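Prendamell Toolkit – Frequently Asked Questions

What does Prendamell do?
It takes recordings of hand work on a table and turns them into training data for a control policy. You can record with the hand-held gripper, or with sensors worn on the back of each hand.

Can I use it with cloth?
Yes. Keep the gripper open while you approach, and close it only when the fingers are on both sides of a fold. The planner reads the finger gap in every step.
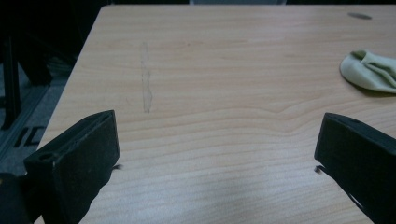

Page last changed: September, for release 82

Why does my gripper track jump on a plain table?
A pale table gives the tracker few points to follow. Set map_first to "on" and move slowly over the whole table before the first task. If the jumps stay, raise the feature limit to 200.

Do I need both hands for thin sheets?
The Birkasia planner expects 2 hand tracks for any task of the type "stretch". With only one track it stops and writes error 4 in the log.
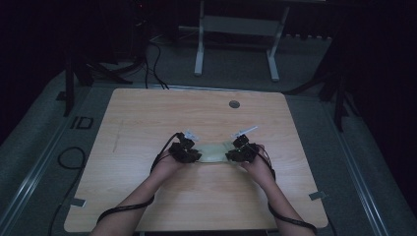 Photo: Ustari

Why are my left and right hands swapped?
The names are given at startup, in the order the sensors connect. Connect the left one first – or write the order in hands.cfg.

Can I import old Rungrueang files?
Yes, with the import command. Time stamps are kept, but labels must be added again by hand.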